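4. 첫 세척 준비와 바닥 시험

이 장에서는 Mevonura 카펫 세척기를 처음 사용하시는 때에 필요한 작업을 설명합니다. 조립은 3장에서 이미 끝난 것으로 합니다. 손잡이가 아직 고정되지 않은 경우에는 3장으로 돌아가서 고정 나사를 먼저 조여 주십시오. 기계를 다른 사람에게서 받으신 경우에도 4.2의 물통 헹굼부터 하시기를 부탁드립니다.

4.1 상자에 들어 있는 부품의 확인

본체, 깨끗한 물통(파란 마개), 더러운 물통(검은 마개), 바닥용 솔, 손용 노즐, 호스, 계량컵, 시험용 흰 천이 상자에 있습니다. 손용 노즐은 본체의 뒤쪽 주머니에 들어 있어서 못 보시는 분이 많습니다. 상자를 버리기 전에 이 주머니를 꼭 열어 보십시오.

바닥용 솔의 부품 번호는 1471이고, 솔의 옆면에 찍혀 있습니다. 다른 번호의 솔은 털의 길이가 다르므로 이 모델에 사용하지 마십시오. 부족한 부품이 있으면 구입하신 가게 또는 Skerneo 고객 창구에 알려 주십시오.

4.2 물통을 헹구고 채우기

1. 전원 플러그를 콘센트에서 뺍니다.
2. 본체 앞의 회색 레버를 위로 올리고, 두 물통을 차례로 꺼냅니다. 더러운 물통을 먼저 꺼내는 쪽이 쉽습니다.
3. 두 물통을 미지근한 물로 한 번 헹굽니다. 공장 검사에서 남은 물방울이 있을 수 있으나 고장이 아닙니다.
4. 깨끗한 물통에 세제 200 ml를 계량컵으로 재어 넣습니다.
5. 물을 3000 ml 표시선까지 천천히 넣습니다. 물을 먼저 넣고 세제를 나중에 넣으면 표시선을 넘게 되므로 순서를 지켜 주십시오.
6. 파란 마개를 오른쪽으로 돌려서 닫습니다. "딱" 하는 소리가 날 때까지 돌립니다.
7. 물통의 바깥쪽을 마른 천으로 닦은 다음 본체에 다시 넣고, 회색 레버를 내립니다.

주의: 40도를 넘는 물을 넣지 마십시오. 물통의 고무 패킹이 변형됩니다.
주의: 표백제, 식초, 세탁용 가루세제를 넣지 마십시오. 여러 종류의 세제를 섞는 것도 안 됩니다.
참고: 작은 면적만 세척하실 때는 물과 세제를 모두 반으로 줄이셔도 됩니다. 세제만 줄이는 것도 괜찮습니다.

4.3 세척할 바닥을 알아보기

카펫의 뒷면이나 판매 당시의 라벨에서 섬유의 종류를 확인하십시오. 나일론, 폴리에스테르, 폴리프로필렌은 보통 이 기계로 세척할 수 있습니다. 양모는 세척할 수 있는 것도 있지만, 반드시 4.5의 색 시험을 먼저 하고 약한 단계로만 하셔야 합니다. 실크, 비스코스, 황마, 사이잘은 물에 약한 섬유입니다. 이런 카펫에는 본 기계를 사용하지 마십시오.

라벨이 없고 섬유를 알 수 없으면, 카펫을 시공한 업체에 문의하는 방법이 있습니다. 임대한 공간이라면 건물의 관리 담당자에게 자료가 남아 있는 경우가 많습니다. 접착제로 붙인 카펫은 접착제의 종류도 같이 물어보시는 것이 좋습니다. 수용성 접착제라면 물이 많이 들어갔을 때 가장자리가 들릴 수 있습니다.

짙은 색의 카펫은 얼룩이 잘 보이지 않습니다. 그래서 세척이 필요한 부분을 눈으로만 정하면 빠지는 곳이 생깁니다. 손전등을 바닥에 가깝게 놓고 옆으로 비추면, 털이 눌린 곳과 먼지가 모인 곳이 그림자로 나타납니다. 이런 곳은 종이테이프로 작게 표시해 두었다가 세척 직전에 떼십시오.

4.4 카펫 옆에 나무가 있는 경우

카펫과 나무가 가까이 있는 방에서는 나무 쪽으로 물이 가지 않게 하는 준비가 먼저입니다. 나무 바닥, 나무 문턱, 낮은 나무 가구와 나무 받침이 모두 여기에 해당합니다. 표면에 칠이 되어 있어도 이음새와 잘린 면으로는 물이 들어갑니다. 밝은 색의 나무는 세제가 마른 자국이 나중에 누렇게 보일 수도 있습니다.
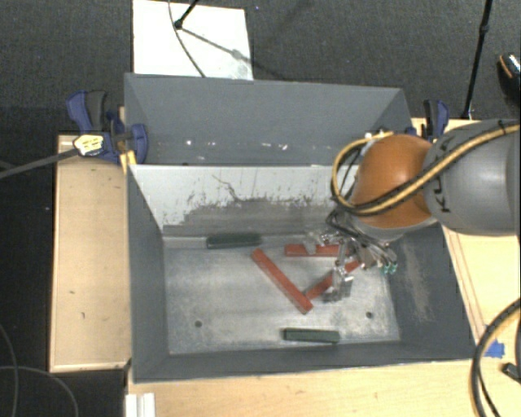 그림 4-2. 짙은 회색 카펫과 밝은 색 나무 표면이 가까이 있는 공간

1. 움직일 수 있는 가구와 상자는 방 밖으로 옮깁니다. 옮길 수 없는 것은 그 자리에 두고 둘레를 피해서 세척합니다.
2. 나무의 가장자리를 마른 천으로 닦고, 폭이 넓은 방수 테이프를 붙입니다. 테이프의 절반은 나무에, 절반은 카펫 쪽으로 내려오게 합니다.
3. 테이프를 손가락으로 눌러서 들뜬 곳이 없게 합니다.
4. 나무에서 한 뼘 안쪽까지는 바닥용 솔을 쓰지 않고, 손용 노즐을 흡입 단계에 맞추어 사용합니다.
5. 세척이 끝나면 테이프를 바로 떼고 나무를 마른 천으로 닦습니다. 테이프를 하룻밤 붙여 두면 칠이 같이 떨어질 수 있습니다.

주의: 바닥에 콘센트나 전선 덮개가 있으면 그 위로 기계를 지나가게 하지 마십시오. 덮개가 닫혀 있어도 마찬가지입니다.

기름이나 왁스로 마감한 나무에는 방수 테이프가 잘 붙지 않습니다. 이때는 접은 수건을 가장자리를 따라 놓고, 수건이 젖으면 새 것으로 바꾸어 주십시오.

4.5 색 시험

색 시험은 카펫마다 한 번은 하셔야 합니다. 같은 방이라도 나중에 교체된 부분이 있으면 그 부분도 따로 시험합니다.

1. 가구 뒤나 문 뒤처럼 눈에 띄지 않는 자리를 고릅니다.
2. 깨끗한 물통에 만든 세제 물을 스포이트나 숟가락으로 조금 덜어서 그 자리에 떨어뜨립니다.
3. 10분 기다립니다.
4. 시험용 흰 천을 올려놓고 손바닥으로 누릅니다. 문지르지 않습니다.
5. 천에 카펫의 색이 묻었는지 밝은 곳에서 봅니다.
6. 그 자리가 다 마른 후에 주변과 색을 다시 비교합니다.

천에 색이 묻었거나, 마른 자리의 색이 주변과 다르면 이 카펫을 세척하지 마십시오. 천에 회색이나 갈색의 때만 묻는 경우도 있는데, 카펫의 색과 구별하기 어려우면 같은 자리를 맑은 물로 한 번 더 시험하십시오. 두 번째에 훨씬 연하게 묻으면 때일 가능성이 높습니다.

4.6 첫 세척

세척 전에 일반 진공청소기로 마른 먼지를 충분히 빨아들이십시오. 이 단계를 빼면 더러운 물통의 거름망이 금방 막힙니다. 창문을 열거나 환기 장치를 켜 두는 것도 이때 하십시오.

1. 전원 플러그를 꽂고, 전선을 이미 세척할 곳의 반대편으로 보냅니다.
2. 단계 조절기를 "약"에 놓습니다. 처음 사용하시는 분은 어떤 카펫이라도 "약"에서 시작하시기를 권합니다.
3. 방의 제일 안쪽에서 문 쪽으로 나오면서 작업합니다.
4. 손잡이의 분사 단추를 누른 채로 기계를 앞으로 천천히 밉니다. 한 걸음의 거리를 세 번 숨쉬는 정도의 속도가 적당합니다.
5. 단추를 놓고 같은 줄을 뒤로 당깁니다. 이때는 물이 나오지 않고 흡입만 됩니다.
6. 흡입만 하는 동작을 한 번 더 반복합니다.
7. 다음 줄은 앞의 줄과 손가락 두 개의 폭만큼 겹칩니다.
8. 더러운 물통의 붉은 부표가 위에 닿으면 전원을 끄고 물을 비웁니다.

주의: 한 자리에서 분사 단추를 계속 누르지 마십시오. 카펫의 밑까지 젖으면 마르는 데에 이틀이 걸릴 수 있고, 냄새가 생깁니다.
주의: 작업 중에 본체를 눕히지 마십시오.

투명 창에 거품이 많이 보이면 이전에 쓰신 다른 세제가 카펫에 남아 있는 것입니다. 그럴 때는 세제를 넣지 않고 맑은 물로만 세척을 계속하십시오. 거품이 모터로 들어가면 기계가 스스로 멈추고 표시창에 1677이 나타납니다. 이 번호가 나타나면 플러그를 빼고 더러운 물통을 비운 뒤, 통이 빠진 상태로 한 시간 두었다가 다시 켜 주십시오.

4.7 건조

손으로 눌러서 차가운 느낌이 없을 때까지는 카펫 위를 걷지 마십시오. 꼭 걸어야 하는 경우에는 깨끗한 흰 양말이나 덧신을 신습니다. 가구의 다리 밑에는 비닐 조각을 깔아 주십시오. 금속 다리는 녹이 옮고, 나무 다리는 색이 옮습니다.

선풍기는 바닥과 나란한 방향으로 바람이 가게 놓습니다. 11월처럼 춥고 창을 오래 열기 어려운 때에는 난방을 보통 온도로 켜고 한 시간마다 짧게 환기하는 방법이 좋습니다. 전기 히터를 카펫 가까이에 두는 것은 위험합니다.

마른 다음에 털이 한 방향으로 누워 있으면 부드러운 솔로 세우면 됩니다. 일반 진공청소기로 한 번 더 지나가도 비슷한 결과가 됩니다.

4.8 사용 후의 기계 정리

1. 두 물통을 모두 비우고 헹굽니다. 남은 세제 물을 다음 세척까지 보관하지 않습니다.
2. 깨끗한 물통에 맑은 물을 조금 넣고, 욕실 바닥이나 배수구 위에서 분사 단추를 누릅니다. 노즐에서 거품 없는 물이 나오면 끝입니다.
3. 바닥용 솔을 빼서 머리카락과 실을 제거합니다. 가위를 쓰실 때는 솔의 털을 자르지 않게 조심하십시오.
4. 거름망을 흐르는 물에 씻습니다.
5. 마개를 연 채로 물통을 그늘에서 말립니다.
6. 전선은 느슨하게 감아서 뒤쪽 고리에 겁니다.

참고: 물이 얼 수 있는 창고나 차 안에 기계를 보관하지 마십시오.

세척 후에도 같은 얼룩이 다시 올라오는 문제는 6장 "얼룩의 종류별 처리"를 보십시오. 솔과 거름망의 교환 시기는 7장의 표에 있습니다.

본 장의 작성: Maarja Kuusk
검토: Darius Kļaviņa
개정: 2020년 1월 3일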